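About Drandik Home Networks

G'day, I'm Marisol Ochoa, and Drandik is me, a ute and a very patient kelpie called Biscuit. I fix dodgy home internet for people in the hills and out on the blocks past Pasel Road, where the video call always freezes just as the specialist gets to the good bit.

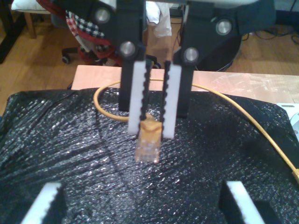 I started in March, years back now, after wiring up my aunty's place (an 1860 stone cottage with walls so thick the wi-fi gave up at the kitchen door!). She told her tennis club and that was pretty much my marketing sorted. Most jobs still come down to running a proper cable to the room where you work. If you've never looked closely at one, the plug on the end is that little clear plastic thing, like the one on the yellow-orange cable in the photo, and a badly crimped one can muck up a whole house. I redo a lot of them, usually under a desk with a torch in my teeth.

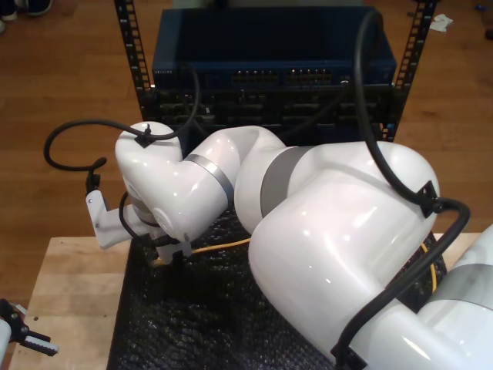
2 min read

I charge $78 for a first visit, and that includes a cuppa if you're offering. I'll walk through the house with you, find the dead spots and write up what I'd do in plain English. Happy for you to take that to someone else, no hard feelings.

Before all this I spent 23 years at Villaseñor & Dinitz doing phone systems for schools, so I'm comfy in a roof space and good with kids who want to hold the ladder. I don't do TV aerials or alarms, sorry.

Bookings are by phone or the form on the contact page. Leave the gate code if you've got one, and let me know if your dog isn't keen on other dogs.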